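Guests leaving rubbish on the floor – do you charge, or let it go?

Holiday Let Owners Board > Cleaning and Changeovers

marshlane_lets
We've got a one-bed place in Iltstead with a sofa bed in the bedroom, so it sleeps a family at a squeeze. Sunday changeover. I went in at eleven and the bed was more or less fine, lamp where it should be, nothing broken, and then there was litter all over the rug between the bed and the sofa. Crisp packet, brown paper bag, a snack wrapper, a water bottle just lying there. There's a bin in the kitchen, it's nine steps away!

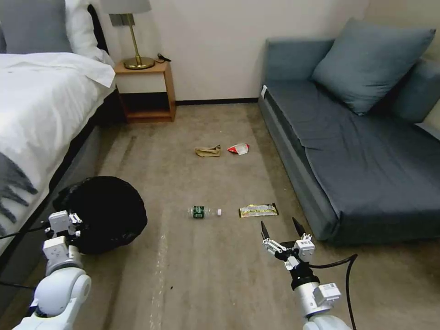 I know it took me two minutes to pick up and I've had far worse (the glitter weekend, some of you will remember). But it's the third lot this month and it's starting to get on my nerves. Would you say anything in the review? I'm not keeping any of their deposit over a crisp packet, before anyone starts.

tidy_as_you_go
Two minutes is two minutes. I'd let it go. Pale carpet and no spills, I'd be dancing.

PebbleAndCo
Disagree with tidy. I always mention it, politely: "a bit of rubbish left on the floor". Other hosts read those. We had 31 bookings last year and I'd say the ones who drop wrappers are the same ones who leave the heating on full.

wetdogwelcome
Is there a bin in that room though? I can't see one. If I was sat on the sofa bed with a packet of crisps I wouldn't walk to the kitchen either, and I'm fairly house-trained.

marshlane_lets
Fair point wetdog, no there isn't. I took it out after somebody put a teabag in it and it leaked – that was the end of that carpet square.

wetdogwelcome
Well then! Get one with a lid and stick it by the nightstand. I got mine from Wornberg, the small one, and it's survived two years of families.

PebbleAndCo
Still no excuse for the floor. The nightstand's got a shelf with nothing on it, they could have used that.

tidy_as_you_go
Pebble, they're on holiday.

PebbleAndCo
So are my guests, and most of them manage.

quiltqueen70
More worried about the pale runner on pale carpet, I'd trip on that. Do you have gripper tape under it? Also love the fringed throw, where's it from?

marshlane_lets
Throw was from Nakell in the October sale, washes well on cool but don't tumble it. No tape yet, it's on the list. Bin ordered as well, with a lid, so you can all stop telling me off. I've left the review at "friendly and easy to deal with" and said nothing about the wrappers.

PebbleAndCo
Soft.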